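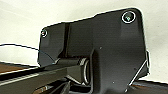
Page last changed: December

Bandton Neighbours Help Board > Home and Garden > Kitchen

Sourdough starter gone flat since the cold weather, worth saving?

Posted by cistine_baker

Hi all, I've had my starter going since autumn and it was a ripper until a few weeks ago. It used to double by lunchtime if I fed it at 7 am. Now it sits there with a few sad bubbles and a layer of greyish liquid on top, and it smells like nail polish remover. I feed it once a day with plain white flour from the supermarket and tap water. The kitchen gets pretty cold overnight as we turn the heater off — could that be all it is? My last two loaves came out like doorstops and I'd love to have something decent for when my in-laws visit. Do I chuck it and start again?

Posted by TetowRoadKitchen

Don't chuck it! That liquid is just a sign it's hungry, and so is the nail polish smell. Mine does it every winter. Pour the liquid off (or stir it in if you like a sourer loaf), then keep a small spoonful and throw out the rest. Feed that spoonful with equal weights of flour and water, and make it a generous feed, maybe five times the weight of the starter for each. Swap half the white flour for wholemeal or rye for a few days, as it seems to wake things up no end.

Then find it a warmer spot. I put mine in the oven with only the light on, and a sticky note on the door after my husband preheated it one night and baked the lot, jar lid and all. Feed it morning and evening until it's doubling again. Mine took most of a week last time, so don't panic if day two looks worse than day one.

If you ever see pink or orange streaks, or anything fuzzy, that's different — bin it and scrub the jar.

Posted by rajput_lane

Just buy the dried yeast. Life's too short.

Posted by oldflourbin

Agree with the warm spot and the bigger feeds. I'd also look at your dough, as a cold kitchen slows that down too. I do 510 grams of flour to a loaf and in winter I mix with lukewarm water and leave it until it's properly puffy, whatever the recipe says on the clock. On top of the fridge works well at our place. Once your starter's lively again, dry a bit on baking paper and keep the flakes in a jar in the cupboard. I've brought mine back from flakes twice now, once after I left it on the bench while we went camping.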